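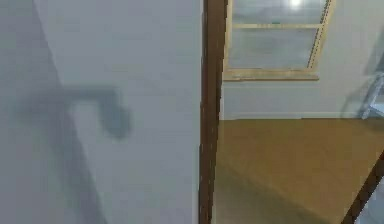
4. Adding author artwork to a catalogue entry

Flallow can hold drawings, maps and jacket sketches beside the text of a novel. The sales pages say it will "reveal the writer's vision". It won't. It stores scans and the notes you type under them, so spend your time on the notes.

Before you start, have the scans in one folder and the book's entry already open. Section 3 covers making the entry.

1. Choose Artwork, then Attach. Pick one file. The batch option exists, but it drops captions without warning.

2. Set the Source field. Use "Author" only if you have a letter, a signature or a publisher's record. Family tradition is not a source. Neither is a bookseller's description.

3. Enter the page or chapter the drawing relates to. If you're guessing, leave it blank. A blank can be fixed later, and a confident wrong answer gets copied into other people's bibliographies.

4. Type the caption. The limit is 323 characters, spaces included.

5. Press Save twice. The first press saves the scan and the second saves the caption. Emico calls this a safeguard.

Note: The Match Style button claims to tell an author's hand from an illustrator's. Karine Robichaud ran it on 17 sketches from the Agbayani novels, all of them signed, and it gave 16 to the wrong person. Leave it switched off under Preferences, Colour and Display.

Caution: Don't merge two editions to tidy up the list. Merging keeps the artwork from the older edition and deletes the rest, and there is no undo. Entry 2161 lost its endpaper map this way and Consolacion Cruzado had to rescan it from a borrowed copy.

6. To check your work, open the Reader View. Maps wider than the page are shrunk until the place names can't be read. Tick Allow Scroll if the lettering matters.

Entries brought over from Plitwood before 08/11/2019 have "Author" filled in by default. Treat every one of those as unchecked and go back to step 2.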